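Povdale Site – Pre-Shift Checklist, Two-Arm Textile Handling Station
Revision 7. Complete before the first cycle and again after any tool change.

1. Emergency stop, both sides. PASS
Comment: Tested with arms at rest and at reduced speed. Reset requires the key.

2. Work surface. PASS WITH COMMENT
Comment: Fabric cover must lie flat and be free of pins, staples and loose thread. Cover to be replaced after 2000 cycles; counter read 885 at inspection.

3. Gripper fingers. PASS
Comment: Check tips for burrs with a cotton swatch. Any snag is a fail. Fingers are changed in pairs, never singly.

4. Wrist cameras and connectors. PASS WITH COMMENT
Comment: Connector fully seated, cable with enough slack for full wrist rotation. A slack loop near the forearm is acceptable if it can't reach the fingers or drop under a garment.

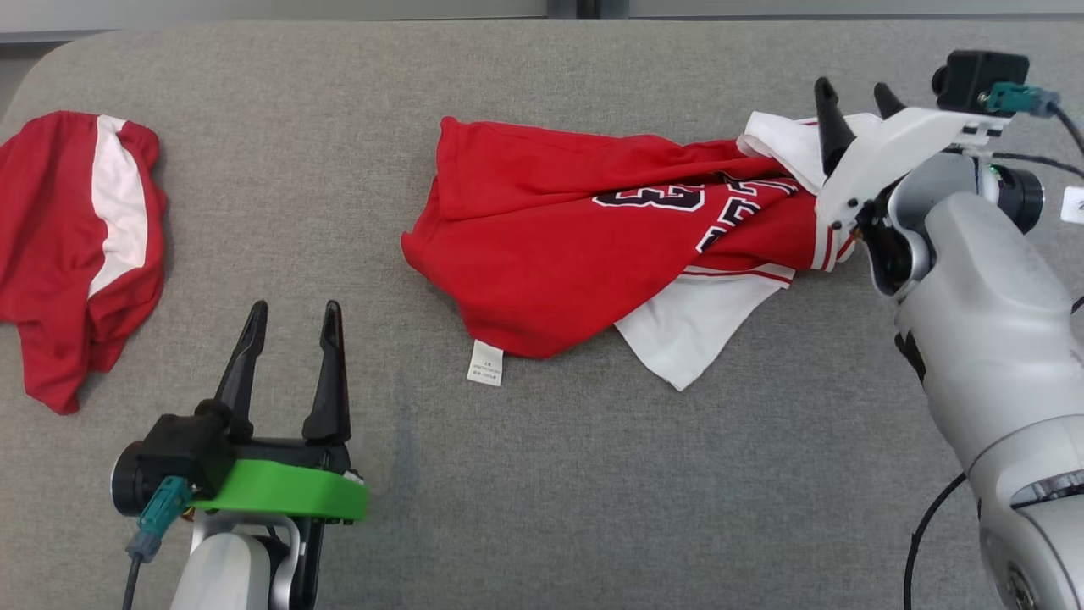
5. Garment load. PASS
Comment: Mixed items are permitted, including overlapping pieces. Remove drawstrings, hangers and security tags first. Care labels may stay on. Where a grip takes in more than one layer, the pull test in item 6 applies to the full stack.

6. Grip force and release. FAIL, CORRECTED
Comment: Release on the second arm was late by almost 2 seconds. Parameter file reloaded from the Drillthorpe master – retest passed.

7. Shared workspace limits. PASS
Comment: Minimum separation between arms confirmed in the Rissanen controller. Do not edit limits from the pendant.

Open actions: order spare cover; send release log to Pokosdale. Next full inspection in October.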